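Dasley Hand-Held Gripper Pair: review after one season of use
Posted 2018-10-14

I bought the Dasley pair in April, because I wanted to teach a two-arm robot to handle clothes and I did not have the patience to do it with a remote control anymore. With these grippers you do the task yourself, one tool in each hand, and the camera on each tool records what it sees. Later the recordings are used to train the robot. My recordings are all made at home, with ordinary clothes.
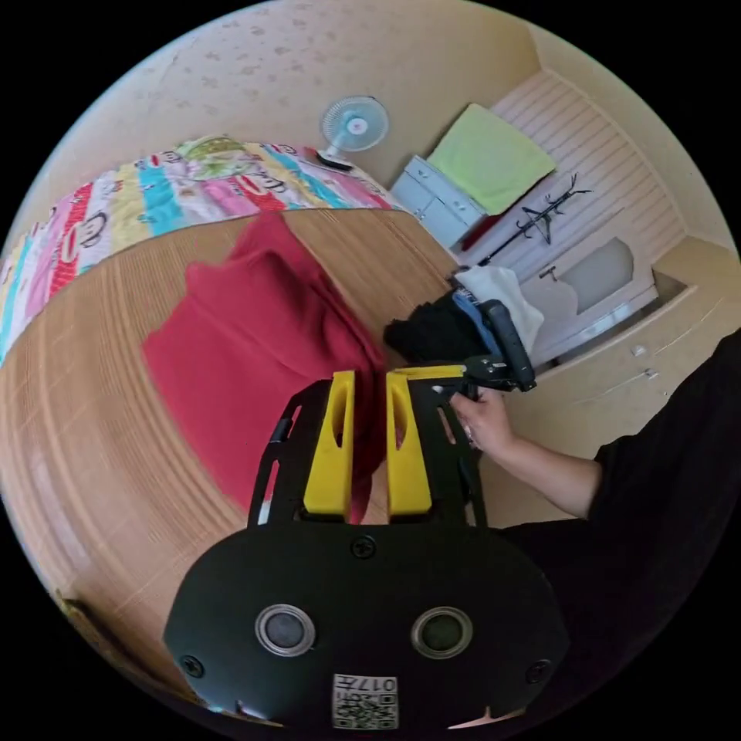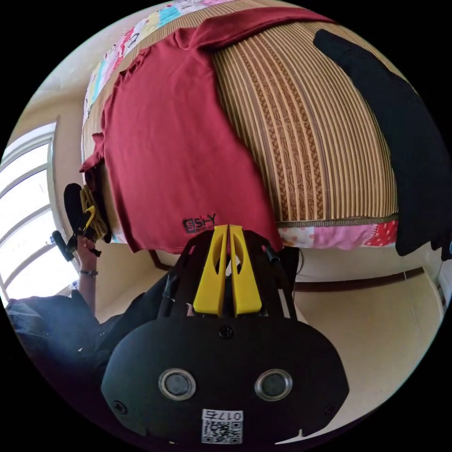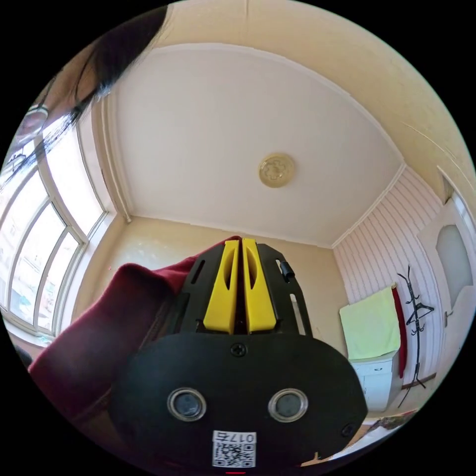
Views from the gripper camera. The yellow fingers are visible in all three.

What comes in the case

Two grippers, two charging cables, one set of spare fingers and a small bag of screws. The printed manual is 24 pages and it is good until the chapter about calibration, where it becomes very short. I had to read this chapter three times and then write to the support. They answered the next day with a longer version, which I think should be in the case from the beginning.

Holding it

The first impression is that the tool is heavier in the front than you expect. After ten minutes I did not think about it. After one hour I felt it in the wrist, more in the left one. The handle is comfortable for my hand, which is medium, but my sister has small hands and she could not close the fingers completely without changing her grip. For her I would look at the Judier model, which has a shorter trigger. The Judier is weaker in other points, and I will come to this.

The fingers

The fingers are yellow, with an oval hole in each. I like the color very much. When you review the recordings you find the fingers immediately, also when they are in front of a black shirt. They are soft enough to take one layer of a T-shirt from the top of a pile, if you come from the side. If you come straight from above, you take two layers or nothing. This is the same mistake the robot makes later, so it is worth it to practice before you record anything.

Thick knitted things are easy. Thin sleeves are difficult. Socks I gave up after one evening.

The camera

The view is very wide. In my bedroom it sees the bed, the window and the ceiling together, and lines that are straight in real life become curved near the border. For the training this is useful, as the robot gets many fixed points in the room. For privacy it is less nice. My arms and a part of my face are in many recordings, and also everything I did not put away. Please think about this before you share your files.

Strong light from a window was not a problem for me in the morning. In the evening, with only the ceiling lamp, the position tracking was lost more often, and I had to throw away these recordings.

Compared with remote control

Before this I used a remote control kit from Drustthorpe for one year. With it I moved the real robot arms from a chair. The advantage is clear: what you record, the robot can surely do, because it already did it. But I needed several minutes for one shirt, and I was tired and angry after five shirts. With the Dasley pair I fold at almost normal speed. I have recorded 258 usable folds until now, and my target is 300 before I train again.

The disadvantage is that your own arm can reach in ways the robot arm cannot. I learned to keep my elbows low and to not turn the wrist too far. The software gives no warning for this, and I consider it the biggest weakness of the product.

The Judier pair, which I borrowed from a workshop in Cáceres, gives this warning. But its camera sees much less, and the second hand disappears from the picture all the time.

Small complaints

The charging port is under a rubber cover that is hard to open with short nails. One screw on my left gripper became loose in the summer. The start sound cannot be turned off.

My rating

Four stars from five. I would buy it again for clothes and towels. For small hard objects I have not tested enough, and I will add a note when I have.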